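Cleveck Releases Results on Simulated Training for Food-Handling Grippers
Method uses rendered tableware and food items to train pick-and-place policies from a wrist view 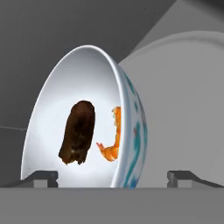
Summary of the Method
FETSTEAD, March 13, 2021 – Cleveck today released results from Grilten, a method for training two-finger grippers to handle bowls, plates and the food in them. Training takes place entirely in simulation. The policy receives a rendered view that includes both gripper fingers and returns the next motion of the wrist and the opening width.
Each training scene is built from a library of 166 object models. Tableware includes plain and painted pieces, among them a white bowl with blue and teal brushwork on its outer wall. Food models include a cooked shrimp and several darker, irregular items. Objects are placed at random angles, and a bowl may be tipped on its side with food still inside it.
Test Results
The released policy was trained on 2,000 scenes and tested on layouts held out from training. It completed 70 percent of test tasks without a regrasp. A baseline trained only on upright bowls was run on the same layouts and completed fewer tasks, with most of its failures on tilted bowls. Thin rims seen against a pale plate remain a source of error for both policies.
Training took four days on a single workstation at the Fetstead laboratory. No depth input was used at any stage.
Availability
The scene generator, object models and test layouts are available to research groups on request. A version with soft-body food models is planned for September. Tests on hardware will be carried out with Ametepe, which supplies the gripper – results will be reported separately.
About Cleveck
Cleveck develops simulation and control software for kitchen and packing-line automation. Its research office is in Fetstead.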